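Ticket 565 – Label printer drops off the network after lunch
Queue: Braldale store support
Site: Sallow
Device: Stultik label printer, stockroom bench
Status: Resolved, watching
Priority: Normal

Reported by store, Wednesday

The shelf label printer stops taking jobs most afternoons. It works fine when we open. Some time after 1 p.m. the labels just sit in the queue on the back office computer and the status says Offline. The printer itself shows a green light the whole time. If we turn it off and on again it prints everything that was waiting, including the duplicates people sent when the first ones didn't come out. This wastes a lot of labels.

We are changing prices on all the homeware and storage lines this month, so we need it working. For now we are handwriting the tags.

Support, first reply

Please confirm the following:
Is the printer on the network cable or on wireless?
Does the receipt printer at the register go offline at the same time?
Print the configuration page (hold the feed button until the light blinks twice, then let go) and send us the address shown on it. Do this once in the morning and once when the printer is offline.

Store

It is on wireless. There is a cable port on the back but we have never had a cable in it. Receipt printer is fine all day.

Morning page says the address ends in 40. Will do the second one when it goes down.

Store, same day, 1:50 p.m.

Offline again. Page printed OK from the button. The address now ends in 112. The computer is still set to 40, I looked in the port settings like the help sheet said.

The jobs stuck today are the basket and kitchen tags for the front counter display.
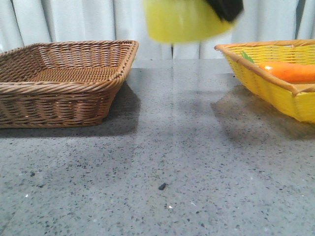
Support

Thank you, the two addresses explain most of it. The printer is getting its address from the router and the address is changing during the day. The computer keeps sending to the old one. A restart can put it back on the old address, which would fit with what you see.

Please do these steps:
1. Cancel all jobs in the queue before you change anything.
2. On the back office computer open the printer settings page by typing the current address into the browser.
3. Under Network, change Address from Automatic to Manual and enter the one ending in 40. Leave the mask and gateway as they are.
4. Save, wait for the printer to restart, and print a test label.

Store

Step 3 will not save. It says "Address in use."

Support

Something else has taken 40. We checked the device list from our side and it belongs to a handheld scanner that joins at the start of the afternoon shift. Do not turn the scanner off. We have reserved a new address for the printer on the router, ending in 10. Leave the printer on Automatic, restart it, then change the port on the computer to match.

Store

Done. Test label printed. Then the next one came out with the barcode cut off on the right side, so it is printing but the labels are no good.

Support

Changing the port on that driver version also resets the media size. Go to Printing Preferences, Stock, and pick your label size again. After that run the media calibration from the printer menu. It will feed about 5 blank labels, that is expected.

Store

Size was back to the default. Picked ours again and calibrated. Barcodes scan at the register now. Ran the whole homeware batch and the storage batch with no gaps.

One more thing – the duplicates. Is there a way to stop people sending the same tag again when it is slow?

Support

Not in the printer. In the Dissanayake pricing software there is a setting under Labels called Warn on repeat print. It is off unless someone turns it on. Your store manager login can change it.

Store

Found it, turned it on. The warning comes up but you can click past it. Good enough.

Support, follow-up

No offline events logged since the address was reserved. We have added the reservation to the site notes so it is not removed if the router is replaced. If the printer is moved to the cable port later it will need a new reservation, as the cable port has a different hardware ID. Please open a new ticket for that and mention this one.

Ticket will close on its own after 10 days without a reply.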